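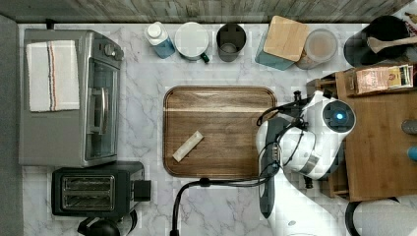 SKIMHOLM, December

Well, we have a cup final! I've been writing these releases for Skimholm Football Club for a good few seasons now and I don't think I have ever typed one with so little sleep behind me, so forgive the odd wobble. Skimholm will play Mandico Athletic in the final of the Schouten Cup later this month, kickoff at 3 p.m., on neutral ground at Bultance Park.

If you missed the semifinal, we drew 2-2 with Harbor Rovers and went through on penalties. We were two down at the break and I'd already started drafting the gracious-in-defeat version of this release in my head. Then Takeshi Tanabe came on, scored with a header (he never scores with headers, ask him) and set up Wim Boersma for the equalizer in the 80th minute. I lost my hat somewhere in the celebrations – gray wool, if anyone has picked it up.

Our head coach, Inna Hrynyshyn, was a lot calmer than me afterward. "We were slow in the first half and I told them so," she said. "Mandico will press us much harder than Rovers did. If we give the ball away in the middle like that again, we won't get it back." She has given the squad a couple of days off and then it's back to evening training as normal.

Mandico have a strong side this year and they beat us at our place in October, a game I'd rather not go over again. They play with a back three and get a lot of crosses in, so our fullbacks are in for a busy afternoon. Senan Cullinane should be fit after missing the last few league games with a calf strain. He came through a full session this week and says he feels fine, though Inna won't name her team until the morning of the game and I've given up trying to get it out of her early.

Now, tickets. Our allocation is 727, all standing, behind the goal at the river end. Season ticket holders get first pick, and whatever is left goes on general sale at the clubhouse window and on our website. Kids under 12 get in free with a paying adult but they still need a ticket, so please ask for one when you book. There'll be supporters' buses from the clubhouse parking lot, leaving at noon sharp – and I do mean sharp, after what happened on the way to the quarterfinal.

Elfriede Engelhardt, our club chair, asked me to pass on her thanks to everyone who stood in the rain for the semifinal. "I could hear you from the parking lot," she told me. "Bring that noise with you to Bultance Park, please."

Reporters who want a press seat or a word with Inna or the players should contact me through the club office. Seats are limited, so the sooner the better. And if it goes to penalties again, I'll be the one facing the wrong way!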